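Changer ou nettoyer un processeur sur l'établi : mes petites habitudes

Je répare des vieux serveurs et des stations de travail dans un coin du garage, depuis bientôt trois hivers. Le français n'est pas ma première langue, alors j'écris simple. Ces conseils concernent les cartes mères dont les contacts se trouvent dans le socket, et pas sous le processeur.

La place d'abord. Je pose la carte sur un tapis antistatique, jamais sur le sachet argenté dans lequel elle est livrée, car l'extérieur de certains sachets conduit un peu le courant. Je mets une lampe à gauche et une à droite. Avec une seule lampe, on croit voir des broches tordues qui sont seulement des ombres.

Je débranche tout et j'appuie sur le bouton de démarrage pour vider ce qui reste dans l'alimentation. Pour les petits câbles, je tire sur le connecteur et pas sur les fils. Si un fil traverse la carte, je l'écarte avec un bout de ruban de papier. Un fil fin accroché par la manche, cela m'est arrivé en avril, et j'ai dû refaire la soudure.

Le levier du socket est un ressort assez fort. Il faut le garder sous le doigt jusqu'en haut. Quand je le lâche trop tôt, il remonte d'un coup et peut taper un condensateur. Ensuite seulement j'ouvre le cadre de maintien.

Les pièces métalliques, je les prends toujours par les bords. Le dessus d'une plaque garde les traces de doigts, et le gras gêne la pâte thermique.

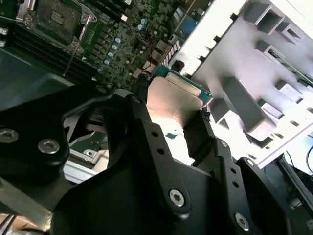 Murali Kulkarni m'a écrit que prendre par les bords ne suffit pas, et que lui tient la pièce par deux côtés opposés, sans serrer, pour qu'elle ne pivote pas au-dessus des broches. Il ajoute qu'il ne lève jamais une pièce de biais, même quand elle colle. Je suis d'accord avec lui, et j'ai changé ma façon de faire.

Quand la vieille pâte est sèche, le radiateur colle. Je ne force pas avec un tournevis. Avant de démonter, je laisse la machine tourner quelques minutes pour ramollir la pâte, puis je l'éteins et je fais de petits mouvements de rotation, à gauche, à droite. Pour essuyer : de l'alcool isopropylique et un filtre à café. Le papier de cuisine laisse des peluches. J'ai essayé aussi les lingettes Clenano, elles vont bien mais elles sèchent vite une fois le paquet ouvert.

Le socket vide, on ne l'essuie pas, on ne souffle pas dedans avec la bouche. S'il y a une poussière, une poire à air suffit. Et si la pause dure plus que le temps d'un thé - chez moi c'est souvent - je remets le capuchon en plastique.

Les vis du radiateur, je les serre en croix, 2 tours à chaque passage. Je les garde dans une boîte à pilules, un compartiment par étape.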